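Section 4. Preparing a Home Site for a Setasent Unit

This section covers what the operator does between arriving at a home and switching the unit to Drive. It applies to all Setasent mobile units working in lived-in rooms. For warehouse and workshop sites, use Section 5.

Read the whole section before your first home visit. The person who signs the site sheet is responsible for every step on it, including steps done by a helper.

4.1 Before you unload

1. Meet the householder and confirm which rooms are included. Write the room names on the site sheet the way the householder says them.

2. Ask who will be at home during the session, including children and pets. If a pet can't be kept in another room, stop and call the site lead.

3. Walk the route from the door to the work room. Look for steps, raised thresholds, loose mats and narrow turns.

4. Agree on a spot for the charging case. It must not block a door.

Note: The householder can withdraw a room at any time. Cross it off the sheet and do not ask for a reason.

4.2 Floor check

Hard, polished floors need more care than carpet. The drive wheels have less grip on them, and stopping distance grows.

1. Wipe the drive wheels with a dry cloth. Do not use a cleaner on the wheels while indoors.

2. Check the floor for water, oil, powder and food. Ask the householder before you clean anything up.

3. Set the speed limit to Indoor Low. On marble, glazed tile or sealed stone, also set Braking to Soft.

4. Drive the unit by hand for a short distance and stop it. If it slides or turns off line, do not go on to 4.3.

5. On floors with strong veining or large changes in color between tiles, run the floor calibration from the Sensors menu. Dark patches can be read as a drop, and the unit will halt in front of them. Glare can cause the same fault.

CAUTION: Do not turn off drop detection to get past a false halt. Run the calibration again, or mark the area as closed.

4.3 Cables and power adapters

Cables on the floor are the most common reason a site fails its check. Of the 212 home check sheets reviewed by Prasetyo Liem for the December edition of this guide, more were sent back for cables than for anything else.

1. Find every cable and adapter on the floor in the work area, yours and the household's.

2. Move your own cables to the wall side of the room. Take up any loops. A loop that stands off the floor can catch a wheel or a foot.

3. Ask the householder before you unplug or move anything of theirs. Some adapters feed medical devices, fish tanks or routers.

4. Where a cable must cross the route, use the flat cover strip from the kit. If there is no strip, close the route.

5. Keep adapters 500 mm or more from the drive path.

Note: Light-colored adapters are hard to see on a pale floor, both for people and for the unit. Put a strip of orange tape beside each one that has to stay.

4.4 Furniture

1. Treat every folding table as unstable. Check that the legs are fully open and push lightly on each side of the top.

2. Look under the table as well as at it. The unit's front sensor may read the space between crossed legs as open floor. Mark the whole footprint of the table as closed on the map.

3. Lift or pin back any cloth that hangs within reach of the arm. Fringe and lace can catch in the wrist joint.

4. Leave household items where they are unless they stand in the drive path. Bins, buckets and bags on the floor may be moved with the householder's permission. Note the original spot on the site sheet and put them back at the end.

5. Do not let the arm work near ornaments or open shelves. Add a closed zone in front of them.

CAUTION: Items on wheels, such as carts and stands, can move after the map is made. Lock the casters. If they don't lock, move the item out of the room or make the closed zone larger on all sides.

4.5 Final check and sign-off

1. Stand where the unit will start and look along the full route at floor level. Then do the same from the far end.

2. Press the stop button on the unit and the one on the handset. Both must cut drive power. Test them again after any battery change.

3. Tell everyone in the home that the unit is about to move — wait for an answer from each person.

4. Sign the sheet and enter the start time.

Repeat 4.3 and 4.4 after every break. People put things down while you are away, and a room that passed at 9:30 may not pass at noon.

Questions about this section go to Marjan Jalali. Requests for extra cover strips and tape go to Dexter Whitfield at the Rovelton store. Order code for the strip is 4000.

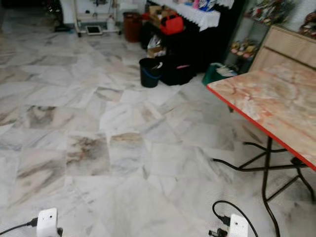
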